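Serving tray

A serving tray is a shallow, flat-bottomed carrier used to move food, drinks and dishes from the place where they are prepared to the place where they are eaten. It is one of the humblest pieces of equipment in any dining room, and one of the oldest, and it has kept more or less the same shape wherever people have found themselves with more cups than hands. This article deals mostly with the plastic tray of the café, canteen and lunch counter, with some notes on its older relatives in wood and metal.

Names and related objects

In everyday American speech the word "tray" covers nearly everything in the family, from the small dish that carries the bill to the large oval that a waiter lifts to the shoulder. A salver is a tray without handles, usually of silver or silver plate, and traditionally used for handing over glasses, letters or cards. A platter is meant to hold food directly and is really a large plate, though the two words wander into each other's territory a good deal. The tray with folding legs that is set across a bed or a lap is generally called a bed tray or breakfast tray, and the one with its own stand is a tray table.

In the catering trade, people speak of "cafeteria trays" or "fast food trays" for the plain rectangular kind. Compartment trays, with hollows molded into them for each part of the meal, are a separate item and are eaten from directly.

Shape and size

Most café trays are rectangles with rounded corners. The rounded corner is easier to wipe out than a square one, and kinder to hips and door frames on the way past. A raised rim runs around the border, high enough to stop a sliding cup and low enough that a person can still reach a fork lying flat beside the plate. Some trays have handles cut into the short ends or molded above them, but the ordinary stacking kind has none and is simply gripped by the rim.

Sizes vary from one maker to another and from one country to the next. A small café may keep only one size, bought to suit its tables, while a larger dining hall might keep a full-meal tray and a smaller one for coffee and cake. Round trays are more common where drinks are served by staff, as they can be turned on the palm of the hand and are easier to balance.

Materials

Wood was the usual material for household trays for a very long time, and it is still well liked at home for its warmth and its quiet - a cup set down on wood makes hardly any noise at all. Tinplate and other metals followed, often painted or lacquered. Modern catering trays are made of several kinds of plastic, sometimes strengthened with glass fiber, and are chosen for being light, cheap to replace and able to stand a great deal of washing.

Brown is among the traditional colors for a plastic tray, along with dark red, green and gray. Dark shades hide coffee stains and scratches, and they go with most tabletops without anybody having to think very hard about it.

The surface

The inside of a tray may be smooth, covered with a rubbery non-slip layer, or molded with a fine raised pattern. Basket weave, small grids, pebbling and imitation linen are all familiar. A raised pattern breaks up the look of scratches and gives the tray a more pleasant feel under the hand, and on many trays it lets a little air in under a damp glass, which then lifts away more readily. The drawback is that sugar, crumbs and dried milk settle into the low parts and need a soft brush now and then. The pattern usually stops short of the rim, where a smooth edge is left for holding.

Carrying and setting down

A loaded tray is carried level, with both hands, and close to the body. The heaviest things, such as a teapot or a full soup bowl, are best placed toward the middle or on the side nearest the person carrying it. Tall glasses are kept away from the corners. When setting down, it is usual to rest one edge on the table first and then slide the rest across, which is a good deal easier than lowering the whole thing straight down at arm's length.

On a small square table a tray is often turned at an angle, so that one corner points toward the middle and another comes out over the edge, toward the lap of the person sitting there. A slight overhang does no harm as long as the weight stays over the tabletop, though an empty tray tips more easily than a full one when somebody leans on the corner that sticks out.
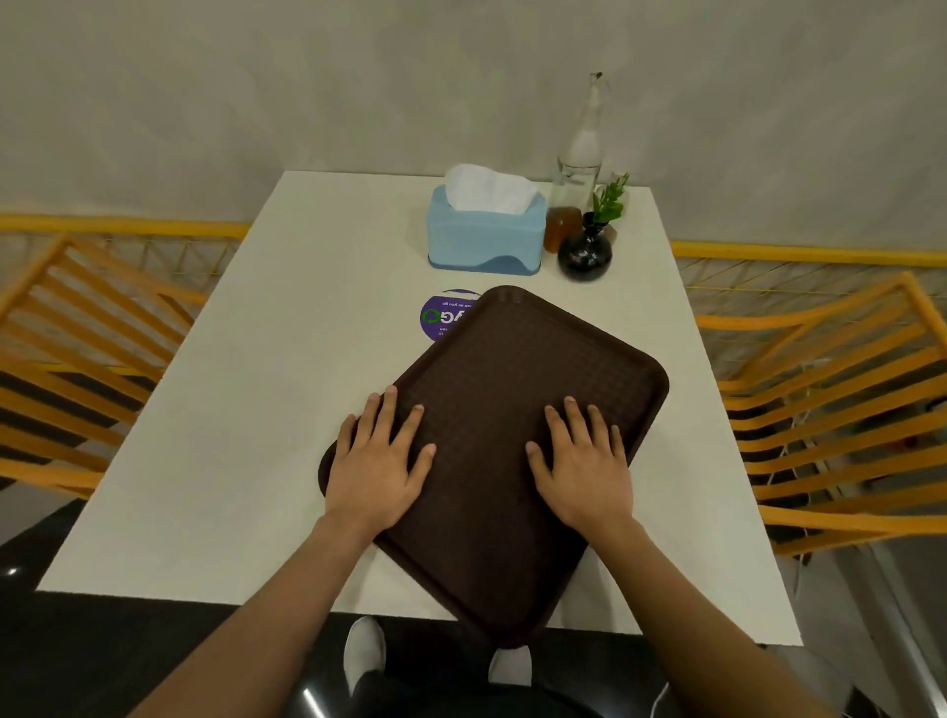
Stacking and storage

Café trays are made to nest, each rim settling over the one below. A little gap is left between them by small lugs or by the slope of the sides, so that air can pass through and the trays can dry. Trays put away wet tend to cling together and take on a stale smell. Stacks are commonly kept at the start of the counter, at about waist height, with a second stack or a wheeled rack near the exit for returns.

Care

Plastic trays are washed in warm soapy water or in a machine, if the maker allows it, and stood on edge to drain. Steel wool and harsh powders dull the surface and are best avoided. Coffee and tea stains usually give way to a paste of baking soda left on for a few minutes. A tray with a cracked rim should be taken out of use, as the edge can be sharp and food collects in the crack. A warped one rocks on the table and is mostly good for holding flowerpots after that.

See also

Breakfast tray
Lazy Susan
Placemat
Salver
Tray table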